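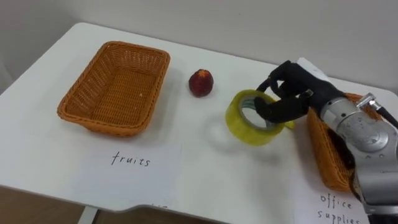 Label the Shelf Before You Fill It

Most small pantries assign storage last. Goods arrive, they go wherever there is room, and labels are written afterward to match. I think the order should be reversed.

When Catrin Owen and I reorganized the Folisbridge food pantry in May, the stock list ran to 581 lines. Of these, a third were duplicates under different names: "canned tomato," "tomatoes, tin," "toms." The duplicates came from labels written to describe whatever was already on the shelf.

A label written first works as a limit. If a bin is marked for fruit and holds 20 pounds, the intake desk knows when to stop accepting fruit. Handwriting on plain paper is adequate at this stage – printed labels tend to stay up long after they are wrong.

Gwion Llewellyn objects that donations are unpredictable and fixed categories waste space. He is right about the space. We lost one full shelf to categories that were seldom used. I consider that an acceptable cost, given that picking errors are harder to fix than a crowded shelf. Categories should be broad, and reviewed monthly against the intake log.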